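Ukville Toy Library - minutes, monthly meeting
2023-07-21, back room, 7 pm start (ran late, closer to quarter past)

Chair: Bheki Dlamini
Present: 8 members. Apologies: 2.

1. June minutes
Read and approved. One fix - the Testora stacking rings were returned in June, not lost. Card updated.

2. Matters arising
Shelf brackets still not up. Bheki to ring the landlord again. Key for the side door has been copied, new one is on the hook by the fuse box. Old one sticks, please don't use it.

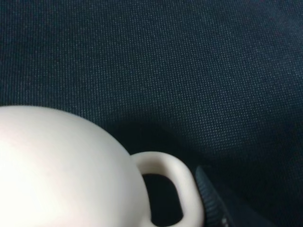

White mug.

3. Money
Balance 698 dollars after the insurance went out. Late fees brought in next to nothing again. Long talk on whether to drop them. Some felt fees put off the families who need us most, others said without them the ride-ons never come home. Agreed to suspend fees until fall and look at the return dates then. Deposits stay as they are for big items.

4. Baby and toddler stock
Main item. Waiting list for shape sorters and bath toys is too long, 22 names. Nothing spare in the cupboard. Two quotes in:
- Trurell set, wooden, dearer, spare parts can be bought singly
- Mkhize set, plastic, cheaper, wipes clean, no spares
Back and forth on this. Wood looks nicer but can't go in the sink, and the last wooden lot came back with teeth marks. Plastic set has a lid that pinches, according to one parent who has it at home. Vote taken, 5 to 3 for Trurell. Order one set first, see how it holds up, then decide on the second.

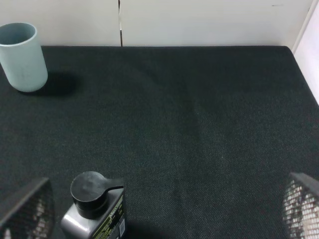
Bath toys to be bought seperately. Closed ones only, no squirt holes - we threw out a whole bag last year for mold. Bheki will ask at the store on Main for a price on the stacking boats.

5. Checking returns
Missing pieces getting worse. Puzzles mainly, also the farm set (no gate, no pig). Proposal to weigh puzzles in and out instead of going through every piece. Liked by most. Needs a decent kitchen scale, nobody present had one to give. Try it on the big floor puzzles first. Battery doors to be checked with a screwdriver on every return, including the ones that look fine. Anything with a loose door goes in the red crate, not back on the shelf.

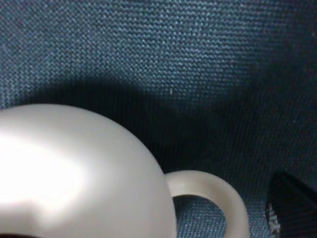
Mug, handle and upper part.

6. Opening hours
Saturday mornings busy, Wednesday evenings dead. Try Wednesday after school for one term. Notice to go on door and in the newsletter. Two people offered to cover, rota still has gaps.

7. Play morning
Under-threes, church hall. Hall is free but we bring our own mats and take them away agian. Push-alongs and soft blocks only, no small parts at all.
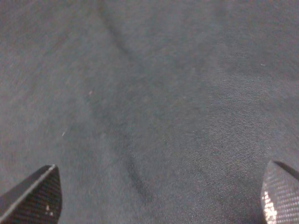
Need a sign for the stroller parking, last time it blocked the ramp. Snacks - fruit and plain crackers, parents to bring their own drinks.

8. AOB
Donated dollhouse, no safety label, paint flaking. Say thanks and decline. Label printer out of tape.

Actions
Bheki - landlord, boat price, Trurell order
Rota gaps - all, sign up on sheet by the door
Scale - ask in newsletter

Closed 8:40. Next meeting same room, date to be emailed.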